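Search Rarnby Neighbors Help Go Advanced Clear

Two kids, one kitchen table, homework is a disaster every night

8 min read

Posted by Preben Toft

OK quick one, dinner is on the stove. We moved to Rarnby in January, smaller place, and the kids lost their desks in the move. So now it's both of them at the kitchen table. One is in second grade, the other is in sixth. Second grader has maybe fifteen minutes of work and talks through all of it. Sixth grader has real work now, she's got a 2,000 word report on rivers due and she gets to a sentence and a half before somebody kicks somebody.

What I've tried. Both at the same time, right after school. Fights. Both after dinner — too tired, crying, once me. Timer. The timer became a toy. Headphones for the older one, then she can't hear me when I say food is ready and I end up yelling, which sort of defeats the purpose.

Also there's the stuff problem. Everything has to come off the table by six so we can eat. Then nobody can find the sharpener, or the blue folder, or the reading log that has to be signed. Half of our homework time is looking for things. I did buy clear-ish boxes with labels and that helped for a week or so.

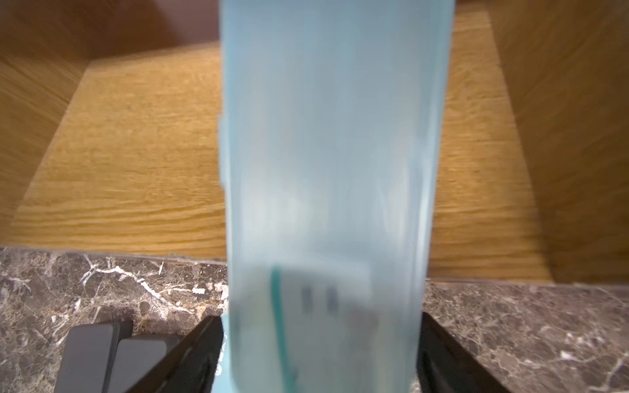 Mieke Coppens: do they both get home at the same time? That changes everything I would tell you.

Sorry, should have put that in. No. Little one is home at 2:45, big one closer to 4. There's no room for a second desk, I measured, unless we eat standing up. We have one bedroom wall that is free but it's the room they share so that just moves the fight. Budget is small. Not looking for an app please. My wife works evenings so from four on it is me, the stove and the two of them.

What do other people do? Do you just let the little one skip it? Her teacher says reading is the only thing that counts at that age but then sends home three worksheets.

Mieke Coppens

Ok so with those times I'd split them. We did it for three years in a place about as small as yours sounds.

Little one does hers at three. Snack first, then sit, then done. You do not wait for her sister. She will tell you she wants to wait for her sister. No. By the time the big one walks in, the little one is finished and the table belongs to the big one until six. Little one can be anywhere else in the house with anything quiet. Ours had a "four o'clock bin" that only came out at that time, old catalogs, stickers, tape, a lot of tape. I spent more on tape that year than on shoes I think.

First week is going to be bad. Then it's just the way it is.

On the worksheets, write to the teacher. Short. "She reads every night. When the worksheets take longer than fifteen minutes we stop." I sent nearly that exact note and got back a "totally fine!" and felt dumb for having fought about it since September. Most of them don't even grade those.

For the report: don't let her do it at the table at all on weeknights. I mean the actual writing. A weeknight is for math and whatever is due tommorow. Report gets one long sit on the weekend, at the library if yours has the study room like the Plateck branch does (you can book it at the front desk, two hours, no card needed for kids). A sentence and a half with somebody kicking you is worse than nothing, she's learning that writing feels like that.

And get her an outline before she starts. On paper. Five headings. My son wrote 247 words on a report once and thought he was finished, there was no plan so how would he know.

Now the stuff.

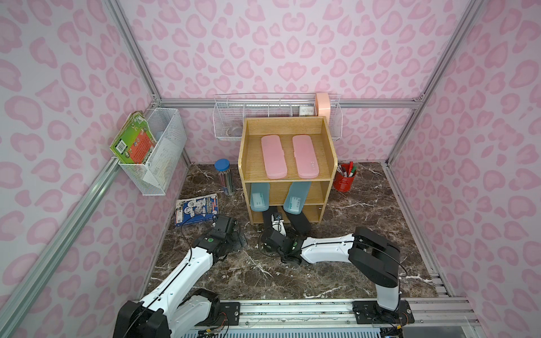

Clearing the table is what's killing you, more than the fights. Six o'clock comes, everything gets swept into a pile, pile goes on the couch, gone. So give the pile an address. One small piece of furniture within arm's reach of the table, not in the bedroom, not down the hall. Low enough for the second grader. Open front, no doors, no drawers — drawers are where reading logs go to die. I'd go for something like the light wood one there, with the long flat pencil cases lying next to each other on top so you can grab one without moving the other. Pointing lengthwise toward the back, so it takes up hardly any width. We stood ours up in a mug for months and they fell over every single time the dog went by.

Folders go below. One spot each, same spot always. The last thing before dinner is that each kid puts her own away, and if it isn't away she doesn't get dessert or whatever it is you use. I used dessert.

Sign the log the second she finishes reading. Keep a pen of your own for that. Do not lend out the pen.

Stijn Brouwer

disagree on splitting them. mine are close to the same ages and I want them at the table together, the little one learns how to sit from watching the big one. Took a while. What worked was I sit down too. I do bills, or I pretend to do bills. If I'm standing at the stove they act up, if I'm sitting they mostly dont. So I cook earlier or we eat something dumb like eggs.

twenty minutes all three of us, no talking, then little one is excused and the big one keeps going. She gets the good chair.

if you're stuck at the stove the whole time then ok yeah this is no help to you

Preben Toft

I'm stuck at the stove, but the eggs thing I could do twice a week. Thanks.

Stijn Van Leeuwen

Adding to Mieke's, the storage part. I agree with most of it, one thing I'd do differently is sort by kid and not by type. People set up a shelf with all the markers here, all the rulers there, looks great, then both kids need the same shelf at the same moment and you're back to kicking. Give each level to one kid. One color per kid too if you can stand it. The store brand doesn't matter, ours is a Stoser from the secondhand place on the Wuyts road and it wobbles. 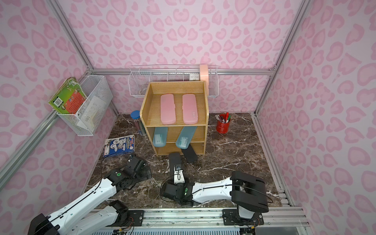
Pink cases on the top tier, light blue on the middle.

Leave one level mostly free. I mean it. The permission slips, the library book, the recorder, the thing with glitter on it, all of that needs to land somewhere and if there's no free level it lands on the table. I empty ours when I take the trash out, whatever has been there for a week goes in with it. Haven't been caught yet.

Couple more things, in a rush here:

Spare sharpener. Spare glue stick. Hide them. When the first one is lost you don't hunt, you just hand over the spare and move on with your evening.

Headphones — one ear only. Then she hears you about the food.

Backpacks packed and by the door before teeth. Not in the morning. Never in the morning.

And for the river report, ask her teacher if she can turn in the outline early. Ours gave credit for it, plus it caught that my kid had picked the wrong topic, which would have been a fun thing to find out the night before.

Preben Toft

Update. Did the split. Little one was done by 3:20 today and only asked for her sister four times. Booked the study room. Still need to find a shelf that fits next to the fridge, the gap is stupid narrow. If anyone near Rarnby is getting rid of one, message me, I can pick up after eight.

Related

Second grader refuses to read out loud
Book report: how much help is too much?
Narrow shelves for small kitchens, where to look
Free study rooms in and near Plateck
What to do when the teacher doesn't write back
Recorder practice in an apartment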